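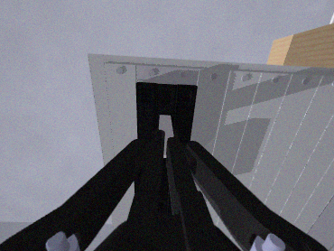
1. OPENING (two minutes, no more)

Good afternoon. Wait for the coffee queue to sit down. Talk title is "Is It Doing the Washing-Up Yet?" and the short answer is no, so anyone with a train to catch may leave with a clear conscience.

Say who I am: I look after the simulated jobs at Gruvley, meaning I spend my working day watching a robot that doesn't exist fail to use a cabinet that doesn't exist either. My mother thinks I work in computers. Leave it at that.

Ask for a show of hands: who owns a robot vacuum? Who has rescued one from under a sofa this month? Usually the same hands.

2. WHAT WE MEAN BY A CHORE

A chore is a string of small jobs that people have stopped noticing. Fetch, open, reach in, put down, shut. Ask someone how they put a tray away and they'll say "I put it away". Ask a machine and you need the height of the shelf, the angle of the wrist and a view on what to do when the tray sticks.

Shop floors are meant to be easier. Same part, same place, all day long. Then somebody moves the rack by the width of a thumb and the whole line wants a lie-down. Tell the Posano story here if the room is warm (the pallet, the forklift, the very long lunch). Skip it if anyone from Posano is in.

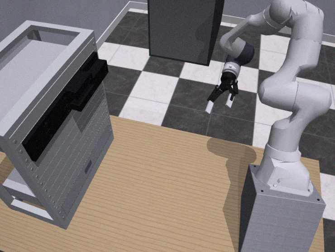
My own patch is reaching into things. I like it because it sounds dull and goes wrong in so many ways. Take the arm on its pedestal, with the rack across the table from it. You'd think the distance was the hard part, and the distance is nothing, arms have been good at crossing a gap for years. Look instead at the small dark slot low on the ribbed front and think about getting two fingers near it without clouting the metal. A bored teenager could manage it while looking at a phone. We've been on reaching jobs like this since September.

Pause. Drink water. Don't apologise for the checkerboard floor, people like it.

3. THE NUMBERS SLIDE (keep moving)

Our last batch was 589 tries on one reaching job. On a good day it looks like competence. On a bad day you learn how many ways there are to miss a hole. The Harms test set has 17 household jobs in it, and we'd be happy to show 2 of them to a paying customer. One of those is closing a drawer, which my cat can do.

Someone will ask whether a trick learnt in simulation works on a real arm. Answer: sometimes, with swearing. Friction is the usual culprit, then cables, then sunlight.

4. HANDS OR GRIPPERS?

Big argument in the office – two fingers or a proper hand. Two fingers are cheap and easy to think about. A hand can wrap round a handle, and gives you a great many more joints to be wrong with. Trustberg are all for hands. I change my mind most weeks and will say so.
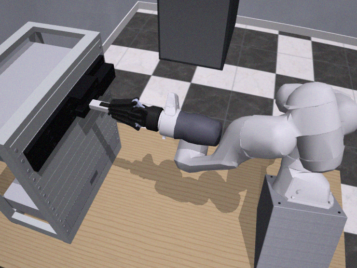
Jointed hand holding a slim white stick at the black opening of the cabinet.

Let them look at it for a moment. Point at the fingers along the stick. Then the question I want them to take home: how much of your own kitchen could be done by something that can hold one stick, in one place, if you promised never to move the furniture?

5. SO, WHEN?

Don't give a year. Last time I gave a year and it was quoted back to me at a wedding.

What I will say: shop floors first, dull jobs first, with a person nearby who has more than 8 other things to do and gets called over anyway. Laundry a good while after. Fitted sheets, never, and I'm not convinced people can do those either.

Questions. If there are none, ask the one about the dishwasher myself. Slides go up on the Gruvley site tonight, and I need to give the clicker back before I leave.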